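Poon clothing bank to stay open through summer after winter drive

POON, Sunday, July 4, 2021

The clothing bank on Trernik Street will keep its full hours through July and August for the first time since it opened, its organizers said this week. In past years the bank shut its doors in late June and reopened after Labor Day.

Areti Theodorakopoulos, who runs the bank, said demand did not fall off this spring the way it usually does. The bank handed out 2,658 pieces of clothing in the first half of the year, compared with 2,164 in the same months a year earlier. Much of the stock came from a drive in January, when drop-off bins were placed at the library, the high school and both supermarkets.

"We still have winter coats from that drive, and people are asking for them now," she said. "They know what October is like here. They don't want to wait."

The bank gives out adult and children's clothing free of charge. Visitors do not have to show proof of income or address. Each household may take up to 20 items per visit and may come back once a month. School clothes do not count toward the limit in August.

Summer hours will be 9 a.m. to 1 p.m. on Tuesdays and Thursdays, with a late session on Wednesdays from 4 to 7 p.m. for people who work during the day. The side entrance, next to the parking lot, has a ramp and will be open during all sessions.

Michalis Psarras, who owns the Bevaris dry cleaning shop two doors down, has agreed to clean donated suits and coats at no cost until the end of September. He did the same for a few weeks last fall. He said his shop is slow in summer and the machines would otherwise sit idle on some mornings.

The rent for the two extra months is being paid by Costum, a uniform supplier with a warehouse on the edge of town. The company has also given the bank used clothing racks and shelving. The racks went up last week, and shoppers will now find clothing sorted by size, with men's and women's items on opposite walls.

Donations are accepted during opening hours only. Bags left outside overnight have been a problem after rain, and several had to be thrown away in May. Clothes should be washed, dried and folded before they are brought in.

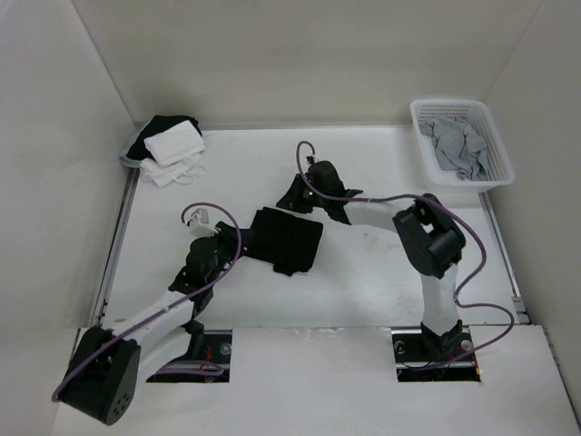

The bank is most in need of plain dark pants and tops, which many restaurants and stores in the area ask new employees to wear. Children's sneakers, belts and work boots are also in short supply. It has enough women's dresses and baby clothes for now and is asking people to hold on to those until fall. Pillows, bedding and used underwear cannot be taken at any time of year.

Theodorakopoulos said a decision on whether to stay open next summer will be made after the holidays, once the rent for the coming year is known. The bank will be closed Monday for the holiday weekend and will begin its summer hours on Tuesday morning.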